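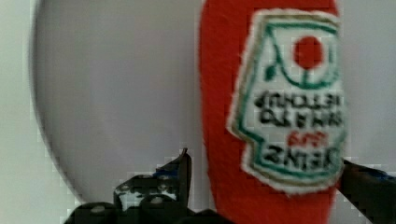 솜인형을 택배로 보낼 때 상자에 넣는 게 나은지, 비닐 봉투에 넣어도 되는지 궁금합니다. 조카가 지방으로 이사를 가서 이것저것 모아 한 번에 부치려고 합니다. 옷 몇 벌과 그림책은 그냥 싸면 될 것 같은데, 케첩병 모양의 빨간 봉제 인형이 문제입니다. 앞에 흰색 자수 라벨이 붙어 있고 겉은 보송보송한 천이라 책에 눌리면 자국이 남을까 걱정됩니다. 집에 진공 압축팩이 있어서 그걸 쓰면 부피가 많이 줄 것 같기는 합니다.

Fondetis 택배로 조회해 보니 가장 작은 규격이 3210원이고, 한 단계만 커져도 요금이 꽤 오릅니다. 규격은 무게와 세 변의 합 중에서 큰 쪽을 따른다고 나와 있습니다. 봉투로 보내면 세 변을 어떻게 재는지는 안내문에 없었습니다.
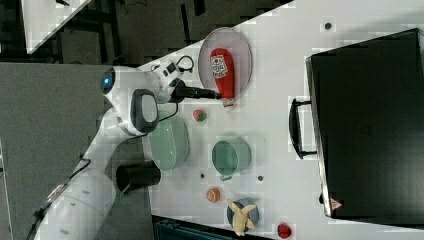
그리고 받는 집이 낮에는 비어 있어서 문 앞에 하루 종일 놓여 있을 수도 있습니다. 비가 오면 상자가 젖을 텐데 그것도 고려해야 할 것 같습니다. 파손 보상까지는 필요 없고 깨끗하게만 도착하면 됩니다. 보내 보신 분들 의견 부탁드립니다.

작성자: Ata
작성일: 2026년 3월 27일

Manalastas
그냥 봉투로 보내세요. 인형은 안 깨집니다. 저는 늘 두꺼운 비닐 봉투 씁니다. 찢어진 적 한 번도 없어요. 책은 따로 보내시고요.

Lorna Sison
책하고 같이 보내실 거면 상자를 쓰세요. 봉투 안에서는 책 모서리가 계속 움직이면서 천을 긁습니다. 따로 보내면 요금이 두 번 나오니까 합포장이 대체로 쌉니다.

봉투는 접수하는 곳에서 내용물이 제일 불룩한 부분을 기준으로 잽니다. 납작하게 눌러서 재 갔다가 창구에서 다음 규격으로 올라간 적이 있습니다. 상자는 겉면에 치수가 찍힌 것이 많아서 그럴 일이 적습니다. 저는 Trurton 상자 중에 긴 변이 50센티인 것을 쓰는데, 옷까지 넣기에 적당합니다. 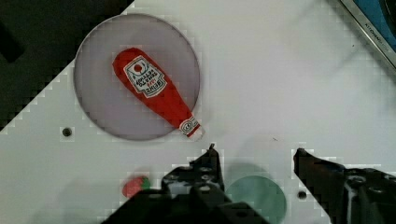

압축팩을 써도 되느냐? 며칠 안에 받아서 바로 꺼낸다면 써도 되지만, 공기를 끝까지 빼지는 마세요. 솜이 한쪽으로 뭉치면 손으로 풀어도 원래 모양이 잘 안 돌아옵니다. 옷은 꽉 눌러도 괜찮으니 부피는 옷에서 줄이는 편이 낫습니다.

순서는 이렇게 하시면 됩니다.

1. 책을 얇은 종이로 한 번 싸서 상자 바닥에 눕혀 깝니다. 세워 넣으면 모서리가 상자를 뚫습니다.

2. 압축한 옷을 책 위에 평평하게 덮습니다. 지퍼나 단추가 있는 옷은 그쪽이 아래로 가게 접습니다. 인형은 깨끗한 비닐에 따로 넣고 입구를 접어 테이프로 막은 다음 맨 위에 올립니다. 자수가 있으면 그 면을 옷 쪽으로 두지 말고 뚜껑 쪽으로 두세요.

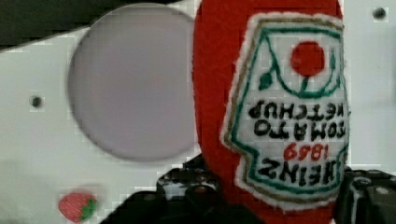 3. 남은 틈은 구긴 종이로 채우고 뚜껑을 닫아 살짝 흔들어 봅니다. 안에서 뭔가 움직이면 종이를 더 넣습니다. 신문지는 잉크가 묻을 수 있어서 저는 안 씁니다.

4. 테이프는 가운데 이음매와 양쪽 끝까지 붙입니다. 비가 걱정되면 상자 안쪽에 큰 비닐을 먼저 깔고 전부 그 안에 담으세요. 겉에 비닐을 씌우면 송장이 떨어지는 일이 있습니다.

5. 무게를 잽니다. 2킬로를 넘으면 규격이 바뀌는 곳이 있으니 책을 한 권 빼는 게 나을 때도 있습니다.

주소는 동호수까지 꼭 쓰시고요. 저는 306호를 빼먹고 보냈다가 상자가 경비실에 며칠 있었습니다. 배송 메모 칸에 경비실이나 무인 보관함에 맡겨 달라고 적으면 문 앞에서 비 맞을 걱정은 덜 수 있습니다.

Ata
감사합니다. 상자로 보내겠습니다. 안쪽에 비닐 까는 건 생각을 못 했네요. 보관함이 있는지는 동생한테 물어보겠습니다.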